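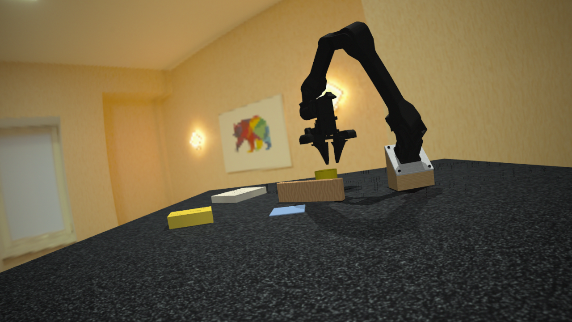
Bench view, dark speckled top, yellow cylinder by the wooden block.

15/07/2021

Glue trials, batch 3. Carried on with the hide glue and fish glue comparison from June. All joints are beech to beech, end-matched offcuts from the Betport delivery, planed and then left alone (no toothing, no sizing). Open time kept short on purpose.

Hide glue soaked overnight in the cold, then brought up slowly in the water jacket. The thermostat on the old pot overshoots badly and I had to lift the lid twice to bring it down. Smell was normal. It ran off the brush in a thin string, a little thinner than last time, so next batch gets less water. Fish glue straight from the Falovus bottle at room temperature.

Clamped 12 pairs, half of each. The hide glue pairs were rubbed first and then clamped lightly. Two of them slid while I was doing up the second clamp and had to be reset. Marked those with a pencil cross and they should be read separately when we break them. My guess is they will be starved on one side.
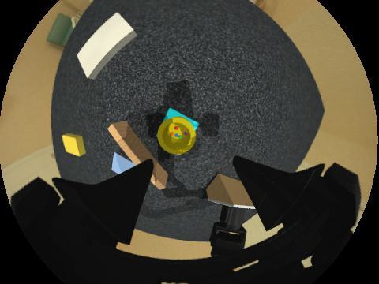 Squeeze-out on the fish glue pairs was even along the whole line. It was still tacky after lunch, when the hide glue had already gone to a rubbery bead that came away with a chisel. Wiped one fish glue pair with a damp rag to see whether it leaves a halo under shellac. Will finish half of that face and leave the rest bare.

Read the Stamatopoulos notes again in the afternoon. They give a much longer soak for pearl glue than I have been using and a lower working temperature. They also say nothing about the age of the stock, and ours has been in the tin for a long time. Worth running a fresh bag against the old tin before changing anything else.

Load cell: zero had drifted again. Checked it against the 1000 g weight before and after warming up and it settled once it had been on for a while. Last shear result in June was 1788 N on a fish glue pair, wood failure over about half the face. I don't trust that figure until the jig is shimmed square.
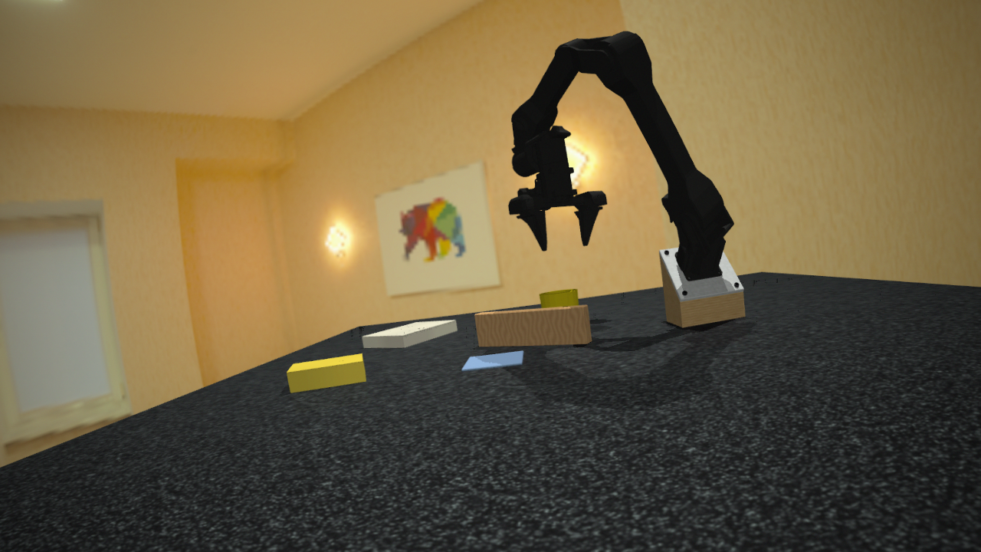
Jig still rocks on the left foot. Brass shim is too thick, paper compresses. Try a strip of the Fluvetti veneer, glued and sanded back.

To do: label the pairs on the end grain, log humidity morning and evening, order pearl glue. Clamps stay on until tomorrow. First breaks once the whole set has had a week.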